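Two-armed robots to join the tray line at Sirley kitchen in November

The catering company Sirley will put two-armed robots on the tray line of its central kitchen in November, the company told its staff at a meeting this week. The kitchen prepares over 4,000 meals a day for hospitals and offices in the region.

The robots come from Esteck, a supplier that until now worked mostly with packaging plants. They will put fruit, drinks and side dishes in their places before the trays go to the cold room. Cooking and the final check stay with people.

Lorne Desjardins, who manages the kitchen, said that no one will lose a job because of the change. The tray line has 40 workers in 3 shifts, and a part of them will be trained to supervise the robots. The others can ask for a place in food preparation, where the company has had difficulty finding people.

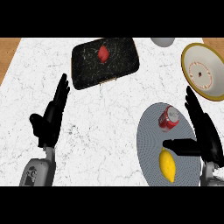 The training began last month in one of the meeting rooms, and it is done mostly on a screen. Workers learn in a simulation how to give the robot a task, how to stop it and how to correct its position. One of the exercises has a lemon and a red soda can lying on a round gray placemat, and a black robot hand with its thumb reaching between them. Leandro Gaete, who leads the training for Esteck, said that round things are a good start for beginners, as they roll away easily and a person must learn to be patient with the machine.

Not all workers are convinced. Aba Korletey has worked on the line for many years and represents the morning shift. She welcomes that there will be less repeated lifting, which gives many of her colleagues pain in the shoulders. But she is worried about the pace. "When I am tired, my neighbor on the line sees it and takes a tray from me," she said. "I want to know who decides the speed when the neighbor is a robot."

According to Desjardins, the shift leader will set the speed – the supplier will not. This rule will be written in the new work instructions, which the staff can read and comment on before the start.

The question of pay is still open. Rocío Barrientos, who speaks for the union, asks for a higher wage group for those who supervise the robots. The next talks are planned for October.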